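Cadernos > Oficina Trekmont > Fermentação > Janeiro

Janeiro, 16h. Massa 6, farinha Zundley, mesma receita da massa anterior. 919 g de farinha, fermento seco, açúcar, óleo. Sova na mão. A massa ficou mais firme que a da farinha Wistach e pediu um pouco mais de água no fim.

Primeira fermentação: 164 min na prateleira de baixo. Porções de 61 g, boleadas e cozidas no vapor em levas pequenas.
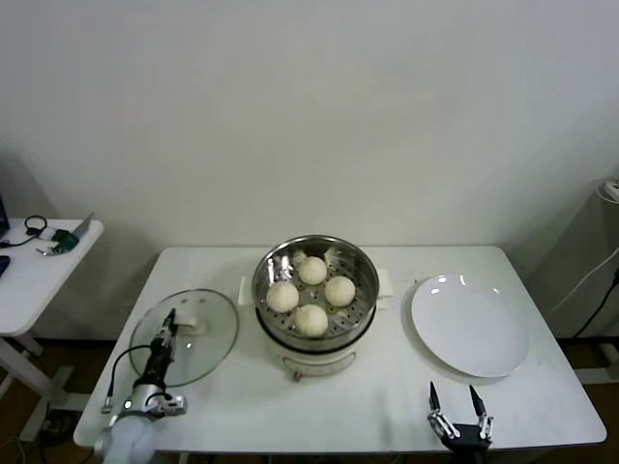 Tín Hoàng acha que a primeira fermentação passou do ponto e que o miolo vai abrir buracos perto da base. Sugeriu cortar o tempo e compensar na segunda, com os pães já boleados.

Repetir com a Wistach antes de mexer na água. Falta anotar a temperatura da prateleira. Pedir mais fermento.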